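I spent most of August driving a robot arm that doesn't exist.

The arm is in a simulator. On my desk I have a small jointed handle, a foot pedal, and a monitor, and when I move the handle the arm on the screen moves too. The pedal closes the gripper. Each time I do the task from start to finish, the computer saves the joint positions, the gripper state and the camera views, and that becomes one demonstration. Collect enough of those and you can train a policy to do the task without me.

The work is for Wikadell, a small company in Clollton that builds software for lab benches. I do contract work for them. The task they gave me sounded easy: pick up a rack of capped tubes and set it down in a marked spot on the breadboard plate, next to the well plate, without knocking into anything. They wanted 700 good demonstrations. I told them it would take two weeks and it took the whole month.

The first few days were bad. I have played plenty of video games and figured that would help, and it mostly hurt. I was moving too fast. When you jerk the handle, the arm tries to follow, overshoots, and comes back, and all of that goes into the recording. A policy trained on it will learn to jerk too. Ayman Lahlou, who wrote most of the control code, watched a batch of my early runs and told me to throw out all of them. He was nice about it. He said to move like I was carrying soup.

So I slowed down. Then I had the other problem, which is pausing. I would bring the gripper down over the rack, stop, look at it from the second camera view, think, and then close. A person watching would see someone being careful. The training data shows an arm holding still for 3 seconds for no visible reason, and then closing for no visible reason either. The first policy we trained on those runs would get to the rack and just hang there. Sometimes it closed eventually. Often it didn't.

What fixed it was deciding on the grasp before I started recording. I would look over the layout, pick where I wanted the fingers to go, and only then press record. If I changed my mind partway through, I scrapped the run. My keep rate went down for a day or so and then came up higher than before.

Depth was the thing I never got fully comfortable with. On a real bench you have two eyes and you can lean over. On a monitor you have flat pictures, and the rack is white, the arm is white, and the table is light gray. I ended up leaning on the shadows a lot. When the shadow of the gripper met the gripper, I was about to touch something. Ayman pointed out that the policy might be picking up on the same cue, so he started varying the light direction between episodes. That was the right call, and it made my job noticeably harder.

Tilt is the other one. The rack is long and narrow, and if you grip it near one end, the far end wants to drop as you lift. If you set it down that way, one corner lands first and the whole thing swings a little.

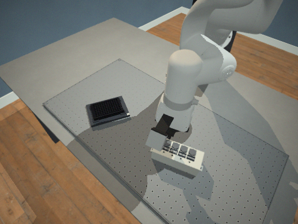 My early habit was to let go as soon as any part of the rack made contact and let gravity finish the job. In the simulator you can get away with that most of the time. Duggan, who runs the real bench, asked me to stop, and said that with liquid in the tubes he'd like the rack lowered all the way down and level before the fingers open. I redid 11 runs where I'd dropped it from too high and started checking the end of every recording before I saved it.

I also started making mistakes on purpose, which I had resisted. If every demonstration is clean, the policy has never seen the rack a little crooked in the fingers and has no idea what to do about it. So in part of the set I would take a poor grip, put the rack back down, and take a better one. Those runs are longer and kind of dull to record, but the second policy we trained was a lot better at recovering - it would miss, back up, and try again.

As for the setup, I'd change 2 things. The handle needs a wrist rest. I used a folded towel and it kept sliding off the desk. And the replay tool, which is called Zuslow for reasons I never learned, should let you trim the start of a run without opening a separate window. I must have opened that window several hundred times.

The full set went over at the end of the month. They're training on it now, and after that it goes to the real arm, where the friction will be different and the cables will get in the way. I expect I'll be recording more demonstrations once they find out what breaks. Ayman is already asking about a version of the task where the well plate moves too. I told him I want a better chair first.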